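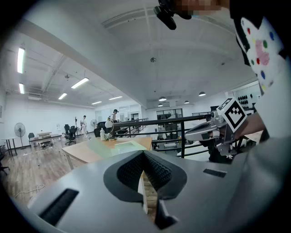

Yae Fujimoto told us at the end of her first course that she had cooked rice nearly every day for years and had never once been taught to wash it. Remarks of that kind reach us often, and they describe fairly well the work of the Oshima School of Home Cookery. Most of those who enrol can already put a meal on the table. They come to us to learn why one evening's dinner is better than another's.

About the School

The School teaches the everyday cooking of Japan and its neighbours to adults with ordinary kitchens and ordinary budgets. It was set up by two former restaurant cooks, who began with a single evening class in rice, soup and pickles. Teaching now takes place at 248 Gakier Road, on the first floor, with the entrance from the side street. The office is on the same landing.

We are an independent school and receive no payment from makers of food or equipment. Recipes are written and tested by our own teaching staff, and each is cooked by at least two of them before it is given to a class.

What we teach

The Foundation Course runs for five evenings and covers rice, stock, simmered dishes, grilled fish and quick pickles. It is the usual starting point, and students who complete it may join any of the longer courses without further application. The Noodle Course deals with wheat and buckwheat doughs, broths and dipping sauces. The Wok Course is concerned with heat, cutting and the order in which things go into the pan - matters that recipes tend to pass over quickly.

A short vegetable course is held each June, when the growers at Ferard have young turnips, broad beans and the first cucumbers. Places on this course are offered to current students before they are opened to the public.

Classes are limited to 12 persons. Students work in pairs, and every pair has its own burner, board and sink. Evening classes begin at 6.30 pm and the kitchen is closed to students by 9.30 pm. Aprons and knives are provided. Students may bring their own knives if they prefer, provided that these are carried in a roll or a covered box.

The recipe collection

The School's collection stands at 923 recipes, all of them in metric measures. It is kept in the office and may be consulted by any student, past or present, during opening hours. A selection is printed each year as the Pevitz Notebook, named after the street where the first classes were held. Corrections are welcome and should be sent to the office in writing, with the page number.

Bursaries

The School offers bursaries of up to 5 places a term to applicants who could not otherwise attend. A bursary covers the full fee and all ingredients. Application forms are available from the office, and decisions are sent by post before the term begins.

Allergies and diet

Soy, wheat, sesame, fish and shellfish are in daily use in our kitchen, and we are unable to promise that any dish will be free from traces of them. Applicants with a food allergy are asked to speak to the office before booking. Vegetarian versions of most dishes can be arranged - the kelp and dried mushroom stock is taught to every class in any case.

Enquiries about courses, private lessons and vouchers should be addressed to the office at Gakier Road.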